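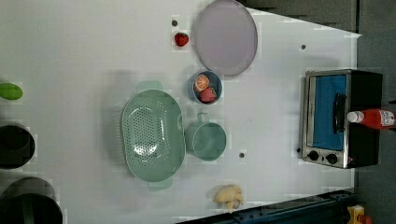 Table setting with plate, colander, mug, toaster oven and assorted toy groceries. Photo: Delesley

FOR IMMEDIATE RELEASE
June 13, 2021

Delesley Opens a Play Kitchen for Customers Who Have Never Paid a Gas Bill

ALCARAZ – Delesley, the family play center on the lower floor of the old Borkari shoe store, will open a pretend kitchen to children ages 3 to 8 this week. Menus have been prepared by the children themselves in a month of trial sessions, and the adults would like it known that they had no say in the matter.

The Delesley Kitchen is a low-ceilinged room with plain white tables and a dark gray floor. Children cook on the tables, eat on the tables and, by the second half hour, generally sell real estate on the tables. The shelves hold 843 pieces of cookware, crockery and toy food, all in soft or bright colors and all checked in by hand at closing time. The count has come out right twice.

Regular dishes from the May trials include an orange slice and a strawberry served together in a blue bowl, which has become something like the house special. The strawberries are plastic, with green tops, and customers have complained about neither the flavor nor the wait. Bread is also on offer. It is pale yellow and may be a roll or a croissant, depending on which four-year-old is working the counter.

"We bought a large lavender-gray plate thinking it would be for main courses," said Carmela Pacheco, who manages the center. "They leave it empty and bring it to you with great ceremony. I have paid good money for the same thing in restaurants."

Equipment includes a sage-green colander with a handle at each end, a mug to match, and a small toaster oven with two black knobs and a bright blue interior. The oven has proved the most popular item in the room and the leading cause of negotiation. It also serves as a shelf. Staff spent part of the first week moving the ketchup off the top of it, and have since found other things to do.

Sessions last 63 minutes. The original plan was an hour flat, but trial families needed the extra three to find shoes. Each session takes up to 14 children, with one grown-up apiece, who should expect to be seated, served and charged. Prices inside the kitchen are set by the cook. At the front desk, admission is nine dollars per child, and adults get in free on the understanding that they will eat what they are given.

The room was fitted out by Grevow, a two-person carpentry shop run by Fulgencio Villalobos and Thiện Lương, who also sat through the first trial lunch.

"I asked for coffee and got a mug with a strawberry in it," Villalobos said. "I asked again and got two strawberries. I left a tip."

Roughly 140 families took part in the trials. Their suggestions led to wider gaps between tables, a quieter door and a firm limit of one restaurant inspector per session, after an afternoon in which there were six inspectors and a single frightened chef.

The kitchen will be open Tuesday through Saturday, with sessions at 9:30, 11:00, 1:30 and 3:00. Places can be reserved at the front desk or by phone. Birthday parties may book the whole room, provided that any real cake stays in the hallway, where it cannot be confused with the stock.

Members of the press are welcome at the Tuesday 11:00 session. Lunch will be provided, in a manner of speaking.

About Delesley
Delesley runs indoor play rooms for young children and the people who drive them there. Besides the kitchen, the center has a block room, a reading corner and a post office with a large backlog.

Press contact: Cillian Corrigan, Delesley front office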